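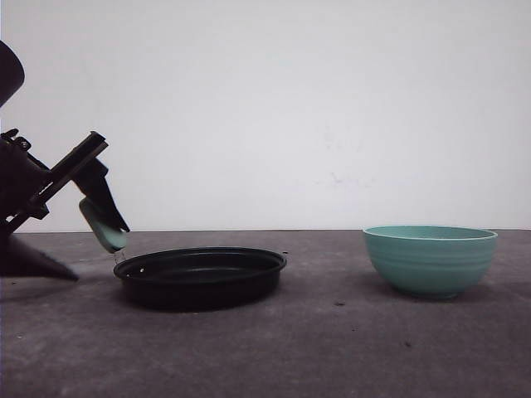
The daytime serial Ellach will move to a four-episode week from October, its producer confirmed on Sun 14 April. The Friday episode will be dropped. Running time for the remaining episodes stays the same.

Filming is already eight weeks ahead of transmission, and scripts for the autumn block have been recut to fit the new pattern. Scenes planned for Friday episodes have either been folded into Thursday or removed. The weekly cliffhanger moves to Thursday as a result.

The serial is set in the harbour town of Dandale and follows two families, the Hantons and the Sales. It passed 2,000 episodes last year.

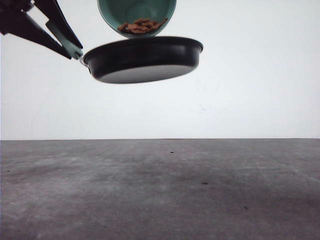

Story changes

The dispute over the Hanton boatyard, which has run since the winter, will be settled before the change takes effect. Viewers last saw Marcus Hanton sign over his share without telling his sister. The sale is challenged in court over 2 episodes, both to be shown in the final week of the current schedule.

Sebastião Seixas, who plays the solicitor Rui Sales, remains under contract and appears in both. His character's engagement storyline has been held back and will now start in the autumn block.

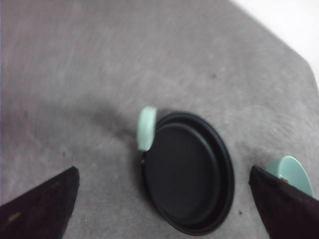 Round black plate on grey carpet

No cast members are leaving as a direct result of the cut. Three recurring roles will be used less often, and the café set will be shared with the surgery set on alternate filming weeks. The exterior street is unaffected.

A petition asking for the Friday episode to be kept had about 1,000 signatures by the weekend. The producer said the decision was final for the coming year and would be looked at again when the next block of scripts is ordered.

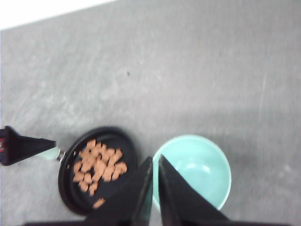

Repeats and catch-up

The weekend omnibus continues in a shorter form, with the four episodes shown back to back and the recaps taken out. Older episodes stay available on catch-up for thirty days after broadcast. Signed and audio-described versions will follow the same timetable as the main programme.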